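Clearing the Table at Romville

A high school robotics club spent its year on one simulated arm, one basket and a table full of groceries

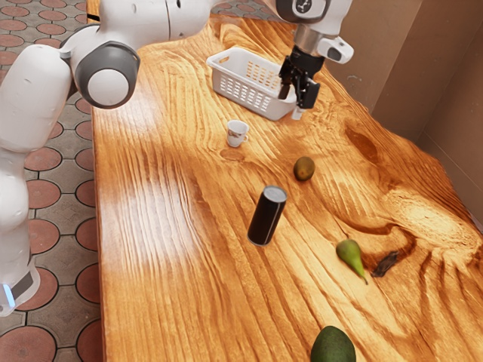 The simulated arm at the basket in the Romville club's table scene, with the cup, kiwi, can and pear still out on the wood.

The robotics club at Romville High School meets in a classroom normally used for bookkeeping. There are 2 rows of desktop computers, a whiteboard and a cabinet with a broken lock. The club does not own a robot arm. Its members have spent most of the school year programming one anyway.

The arm exists in a simulator, along with a table, a tiled floor and a beige wall. The job is to pick things up off the table and put them in a white plastic basket. The students call this "clearing," and they have been at it since the second week of school.

"People ask when the real one is coming," says Tomomi Shibata, a senior who leads the grasping group. "It isn't. We knew that when we started."

The club used to build wheeled robots from kits. It did that for years under a different teacher and took them to regional meets, where the matches lasted a couple of minutes and the drive home lasted three hours. When Osamu Kikuchi took over as adviser, half the kits were missing parts and the budget for the year would have covered two sets of replacement motors. He had worked on packing lines before he became a teacher, and he knew that a lot of the programming there was tested on a screen first. He asked the students if they wanted to try it. Six of them did. Four others left for the debate team, and one of those has come back.

The work is organized around the Flinmont Challenge, a contest for school teams that is run entirely online. Each team gets the same arm and the same two-fingered gripper, and writes the code that moves them. On judging day the organizers load a set of tables the teams have not seen, with the objects in new places, and let every entry run on its own. An object in the basket scores. An object on the floor costs more than it would have earned. Last season Romville finished with 922 points, which put it in the middle of the list. The finals this year are in April.

The scenes are made to be awkward. In the one the club uses most, the table is a single slab of glossy wood with heavy grain and one irregular edge. There is a big dark knot on the right side, and a patch of glare on the left where the grain washes out. Both have caused trouble. For most of the fall the vision code reported the knot as an object, and the arm would go down and close its fingers on bare wood. The glare worked the other way. Anything pale that was set down inside it tended to disappear.

Shibata's group handles what happens after an object has been found. The gripper has two parallel fingers that point straight down, and it can open only so wide. A kiwi lying on its side is the easiest thing on the table. It is small and close to the same width from most directions, and the fingers can come down almost anywhere. The black can is also simple as long as it is standing up. If a finger clips it on the way down, it falls over and rolls, and then it is a different problem.

The pear took the longest. It is wide at one end and narrow at the other, and when the gripper closed near the neck, the pear would swing as it was lifted. Sometimes it stayed put and sometimes it slid out over the tile. The students wrote a rule that looks for the wide end and grips there. That worked until the wide end faced another object and left no room for a finger. They now have a second rule for that case, which nudges the pear aside first. The avocado goes last because it is the largest of the fruit and the one most often dropped.

The espresso cup is its own subject. It can be picked up by the body or by the handle, and the club argued about this for two weeks. Gripping the body is more secure, but the handle sticks out and has to be kept clear of the fingers. Gripping the handle needs the arm to know which way the cup is turned. One sophomore wrote a handle finder that ran to several pages and did well on every cup she tested. On the club's practice tables it failed whenever the handle pointed away from the arm. They grip the body now. Her code is used for turning the wrist so that the fingers miss the handle, and it has worked well there.

Then there is the basket. It would seem to be the easy part, since it is large and does not move. But the walls are a grid of slots, and early on the arm carried things over the near wall too low. A finger would catch, the basket would spin, and everything after that would be dropped where the basket used to be. Kikuchi let this go on for several meetings.

"I could see what was wrong," he says. "They were going to find it. It was better that they went and looked."

What they found was that the program read the basket's position once, at the start, and never again. The fix was four lines long. The arm now checks where the basket is before each drop, and it goes higher over the wall than it strictly needs to. That adds time to every run. The Flinmont rules allow plenty.

A normal meeting is quiet. Someone starts a batch of runs and the group watches the first few, then goes back to reading logs while the rest play out at high speed. A batch is 40 tables. The results go into a spreadsheet that has one row for every batch since September, with a column for comments. Most of the comments are short. "Worse." "Knot again." "Who changed the lift height." By the winter break the sheet covered more tables than anyone wanted to look through, and Shibata began sorting the failures by type and ignoring the successes entirely.

She keeps the list taped inside the cabinet door. Misses are at the top, then slips, then collisions. A fourth group is labeled "other" and includes a run in which the arm picked up the can, held it over the basket and stayed there until the time ran out. They have not been able to make it happen again.

The simulator the club uses is called Sovimum. It is free for schools, and it runs on the bookkeeping computers if the shadows are turned down. The students have complaints about it. Objects sometimes sink a little into the tabletop, and soft fruit behaves as if it were solid. Shibata has written to the people who maintain it and received a polite answer on both points. She has also learned to distrust a fix that works only because of how the software handles contact between two surfaces. One of the club's best scores in the fall came from squeezing everything as hard as the gripper would allow. Kikuchi asked what that would do to an actual pear, and the students took it out. Their average dropped and took three weeks to recover.

Kikuchi does not grade any of this. He makes the students write up each change before it goes in: what they expect it to do, and how they will know. The write-ups are a paragraph or two. Some of the students dislike them. One junior told him it was like asking permission to have an idea, and he said that it was more like leaving a note for whoever had to fix it in a month. The junior was the one who had to fix it in a month.

Parents' night was harder to plan than it had been with the kits. A wheeled robot can be handed to a younger brother. The club set up a projector and let visitors place the objects on the table themselves with a mouse, then watch the arm try to clear it. Most of them put everything in one pile. The arm did badly with the piles, and the line was still long at the end of the evening. A woman who works at the Tanguy cannery outside town stayed for most of an hour and asked what the arm did when it could not find anything to pick up. The answer at the time was that it kept looking. It now goes back to its starting position and stops.

There is one measure the club does follow closely, which is its practice score on the full Flinmont set. It passed 1,000 for the first time this month. The latest entry, dated 25 Jan 2022, is 1,017. Shibata wrote it on the whiteboard and somebody in the next day's bookkeeping class erased it.

She will graduate before the next season and plans to study mechanical engineering. She has spent the last few meetings moving her notes into a shared folder and teaching two freshmen to read the logs. The freshmen would prefer to work on making the arm faster. She has told them they can do that once it stops dropping the avocado.

The club meets after school in Room 114 and is taking new members through the end of the semester. No experience is needed, and students should bring their own headphones.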